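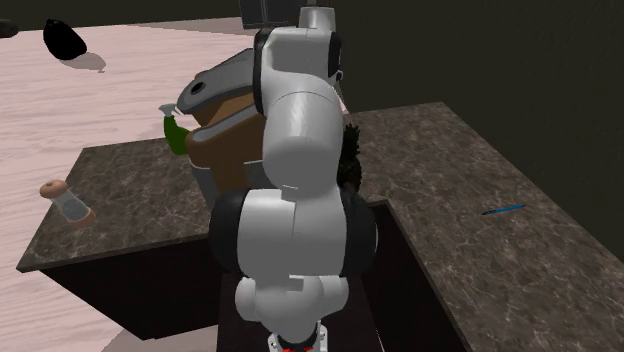 Kitchen tasks: where we are with the example set

The simulated kitchen work has reached the point where we are gathering examples every weekday, and several people outside the team have asked what that involves. This item is a short account of it, with a few requests at the end.

The purpose is simple enough. Matvii Kovalchuk's group is training a control policy that takes a camera view and a short written instruction and works out how the arm should move. It learns by copying. For every task we want it to do, somebody has to do the task first, many times over, with the arm under their own control, and each attempt is saved with the instruction that goes with it. If the examples are sloppy the policy learns to be sloppy, and we have seen that happen.

We are doing this in simulation for now. The rooms are built in Drurura, our own scene tool, which puts a kitchen together from a stock of counters, cupboards, floors and walls and then sets objects out on the worktop. Nearly everything can be changed between one attempt and the next. The stone pattern on the counter might stay while the floor changes, or a pen might turn up on a stretch of worktop that was bare the time before. Some of the mixtures are odd. A spray bottle and a pineapple on the same counter is quite ordinary by our standards, and we have stopped trying to make the objects match. A policy that has only seen tidy kitchens tends to go wrong in the first untidy one.

Enikő Bognár looks after the object stock, which stood at 68 items when this was written. She would like more thin things. Pens, spoons and the like lie flat and leave the gripper very little to get hold of, and the operators find them the hardest to do well. Round fruit is well covered and she does not need any more of it.

How a session runs

An operator sits at one of the two desks in the Sanside room with a hand controller and a foot pedal. The scene loads, the instruction appears in a box under the view, and the pedal starts the recording. A normal attempt is over in well under a minute. The pedal stops it, the operator marks it as good, poor or void, and the next scene loads. Poor attempts are kept in a separate folder. Void is for attempts where the simulation itself misbehaved, such as an object sinking into the counter or flying off it.

The target is 300 good examples for each task before training begins on it. We had first set it at 400 and brought it down after Mounir Hamdy compared the two on the pick-and-place tasks and found little between them. The drawer tasks may still need the higher number. Mounir has asked that we leave that open until he has run the same comparison there.

As of last week 46 tasks were on the list, counting the ones where only the wording changes. These are the same movement with a different instruction: "put the pen on the left side", "move the pen to the left", and so on. It feels like repeating yourself, and the operators have said so, but the wording matters a good deal. An early version of the policy would follow "put" and ignore "move" completely.

What we have learned so far

Starting position counts for more than we expected. In the first batch the arm always began from the same upright pose, and the policy became lost whenever it started from anywhere else. Drurura now varies the starting pose slightly, and the first batch is being done again.

Operators also have habits. Alasdair Ritchie comes at everything from the right, and for a fortnight in May he was doing most of the recording, so for a while the policy came at everything from the right as well. We now share each task between at least three people. If you notice a habit of your own, please don't try to correct it halfway through a session. Carry on and tell Mounir, who will spread the remaining attempts around.

Pauses are a problem too. If you stop to think with the arm hanging over an object, the policy learns to hang there. Have a look at the scene before pressing the pedal – the clock is not running and there is no prize for speed.

Next

The physical arm at Darnuvport is still waiting for its mounting plate from Van Hecke. Once it is fitted we will record a much smaller set there and see how far the simulated examples carry over. Evander Imrie is drawing up the list of tasks for that and would be glad of suggestions, particularly from anyone who has worked with the real counter and knows where the reach runs out.

Requests

We are short of operators on Thursday afternoons. No experience is needed and the first hour is practice, none of which is kept. Left-handed people are especially welcome, as we have only one at present.

If you have recorded already, please go back over your void attempts and add a line saying what went wrong. Enikő cannot mend an object without knowing which one it was.

The sign-up sheet is on the door of the Sanside room.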